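**Ticket 303 – Right arm stops short on fridge handle approach, kitchen cell, Hastden**

Status: closed, monitoring
Opened by: Issa Kassab
Assigned to: Ludmila Hrnčiar
Cell: Sunance kitchen cell, mobile base, two arms, black multi-finger grippers, head camera
Date opened: October 12, 2025

**Report (Kassab)**

The task is "open lower door, hold, close." The right gripper gets to pre-grasp and then either times out or closes on air in front of the handle. First seen on the morning run. Out of 93 attempts, 19 ended without contact. No arm faults, no motor overtemp, nothing on the safety relay. The base reports docked and level each time.

Error string from the task log:

```
grasp_check: FAIL reason=no_contact arm=R
approach: target_depth jump > limit, hold at pregrasp
```

The second line doesn't show up on every failure. Sometimes the depth jump stays under the limit and the arm goes ahead and closes in the wrong place.

Left arm was parked for all of these. It isn't used in this task.

**Entry 1 (Hrnčiar)**

Started with the mechanical side, since the gripper was off the arm in September for a finger pad change.

- Wrist flange bolts: all at torque, paint marks lined up.
- Finger joints: moved by hand with drives off. No binding. Slight play in the distal joint of the second finger, within the limit on the service sheet.
- Finger pads: seated, no lifting at the corners.
- Cable loop at the wrist: free through full rotation.
- Homing: ran it three times, same offsets each time.

Ran the arm to the five taught points on the calibration plate. All five inside tolerance. The arm goes where it is told to go. Mechanical side closed unless something else turns up.

**Entry 2 (Hrnčiar)**

Checked hand-eye calibration next. Board on the fixed stand, standard routine, residual is normal and matches the value Vondráček wrote down after the pad change. Did not overwrite the stored calibration.

Then ran the approach at slow speed with the handle target displayed live. At long range the target sits on the bar and is steady. As the gripper moves in, the target point starts to wander along the door, and the estimated depth goes deeper than the door surface. The error is always in that direction. It gets worse as the fingers get close to the right end of the bar.

Suspect the reflection. The door is brushed metal and the gripper shows up in the upper door as a dark smear once it is near. The depth estimate for that patch comes out behind the door, and the handle fit is pulling points from it.
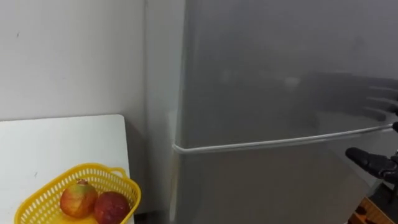
To confirm, stopped the arm at pre-grasp and saved the point set used for the handle fit. Points on the bar itself are good. There is a second cluster above the handle with depth values that make no physical sense for a flat door. The fit averages across both when the second cluster is large enough, which explains why only part of the runs fail.

Taped a sheet of matte gray card over the upper door above the handle and reran the approach ten times. Ten contacts. Took the card off, ran ten more, three misses. Good enough to call it.

**Entry 3 (Kassab)**

Question from the floor side: this cell ran the same fridge for weeks without this. What changed?

**Entry 4 (Hrnčiar)**

Two things, from the change log.

1. The grasp point was moved toward the right end of the bar, to give a longer lever on the pull. Request from Danko, approved.
2. The Holroyd perception package was updated the same week. The new version widens the region of interest around the handle. Old value kept the crop tight to the bar.

Either one alone would probably have gone unnoticed. With the wider crop, the reflection falls inside the region. I have not tested each one separately.

**Entry 5 (Danko)**

Please don't move the grasp point back. With the old point the wrist ran close to its torque limit when the seal was sticking, and we had two protective stops from it. I would prefer a fix in the crop.

**Entry 6 (Hrnčiar)**

Agreed, leaving the grasp point. Changes made:

- Region of interest height reduced to the previous value. The config key is `handle_roi_h`, in the cell file and not in the package defaults, so the next update won't overwrite it.
- Depth gate added: any point behind the fitted door plane by more than the gate value is dropped before the handle fit.
- Handle pose is now latched at the start of the final approach and held. Before this, it was being updated all the way in, right when the reflection is at its worst.
- `grasp_check` now retries once from pre-grasp before it reports a failure.

The door plane fit needs a clean view of the door, so the base must be docked before it runs. It is done once per task, before the right arm leaves its park pose. If someone bumps the base after that, rerun the task from the start. Do not resume.

Backup of the old cell file is in the Trurkari share, in the folder with this ticket number.

**Entry 7 (Vondráček)**

Ran the door task on a loop overnight with the new settings. Gripper cycle counter is at 2,000 since the pad change, so I checked the pads again in the morning. Normal wear, no tearing.

Result: no `no_contact` failures. One stop on `door_force` when the lower door didn't release on the first pull. Retry worked. I count that as a separate issue and it was already known.

Also wiped down the doors. There were finger pad marks near the right end of the bar. Use the dry cloth only. The spray cleaner leaves streaks on the brushed finish and they show up in the depth image.

**Entry 8 (Jireš)**

Should we put a matte film on the upper door and be done with it?

**Entry 9 (Hrnčiar)**

I'd rather not. The card test was for diagnosis. The other site has the same type of door with no film, and we want the cell files to stay the same between the two. If the failures come back with the gate in place, film is the next step.

Follow-up items:

- Kassab: copy the `handle_roi_h` and depth gate settings to the second cell, then run the short door test there.
- Danko: add "check crop against cell file" to the package update steps.
- Vondráček: recheck play in the second finger distal joint at the next pad change. Replace the joint pin if it has grown.
- Hrnčiar: test the grasp point and crop changes one at a time when the cell has a free slot. Low priority.

**Entry 10 (Kassab)**

Settings copied to the second cell. Short door test passed. Closing – reopen here if `no_contact` shows up again on the right arm, and attach the saved point set along with the task log.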